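Bring back the plain paper bag

A paper bag printed with small black hearts, on a patterned tablecloth.

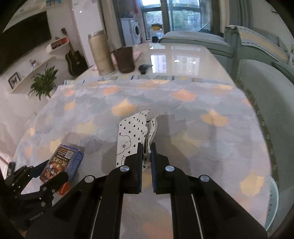

White paper, black hearts, one bag.My mother kept paper bags in the drawer under the bread box. They were folded once, pressed flat and used again until the bottoms gave out. She bought buttons in them, and nails, and a quarter pound of hard candy. I don't remember her ever buying a bag.

I now buy bags. Last November I spent more on wrapping, ribbon, tissue and gift bags than I spent on the present for my niece, which was a used book. I kept the receipts and felt foolish when I added them up. The book was a good one and she would have liked it just as much in a sack from the bakery.

My argument is a small one. Shops should go back to handing small goods over in a thin paper bag, and the rest of us should accept that bag as good enough to give to somebody. It can have a pattern on it. It doesn't need a rope handle, a magnet in the lid or a layer of foam.

I worked for eleven years behind the counter at Meireles, a stationery shop that sold pens, cards and a little jewelry. When I started, everything that fit went into a flat paper bag. You slid the card in, folded the top over and passed it across. The whole thing took a couple of seconds. Later the owner, Leonilde Arruda, switched to stiff boxes from a supplier called Zivaneck. They looked handsome on the shelf. They also filled half the stockroom, and we had to build each one by hand while the line got longer.

Leonilde told me at the time that customers expected it. I think she was partly right. People had gotten used to boxes from bigger stores and a paper bag began to look cheap next to them. But in the last year before I left, we ordered 1,244 boxes and handed out 1,026. The rest were crushed in storage or put together wrong and thrown away. We never had that trouble with bags. A creased bag still holds a card.

The usual case against paper is that it tears, and it does. I wouldn't put a jar of jam in one, or anything with a sharp corner. Rain is a problem too. Beatriz Esteves, who ran the register next to mine, used to say that a bag only has to get as far as the car, and I'd add that plenty of our customers walked. For them we kept some heavier bags under the counter. You can stock two kinds of bag in less space than one kind of box.

The other case against it is about feeling. A friend of mine, Martti Koivisto, says that unwrapping is half of a gift and that I am being stingy. He spends an evening on each parcel and his corners are perfect. I have no quarrel with that. He enjoys the work and it shows. My complaint is with packaging that took no care from anyone, that was bought in a hurry and goes in the trash with its handles still stiff.

There is also the matter of what stays in the house. I have a closet shelf of boxes that I can't bring myself to throw out. Every one of them is too nice to recycle and too small to use. Paper bags don't do this to me. I write grocery lists on them, or I put seeds in them, or they go out with the newspapers.

I don't expect the big chains to change. They sell the box as much as the thing inside it. But a small shop could try it for a season. Put out a stack of flat bags in one pattern the owner likes, hearts or dots or stripes, and ask people at the counter if that will do. At Meireles I asked it all the time in the early years, and most people said yes before I had finished the question.

My niece turns twelve in the spring. I have already picked out the book, and I have a striped bag for it in the drawer.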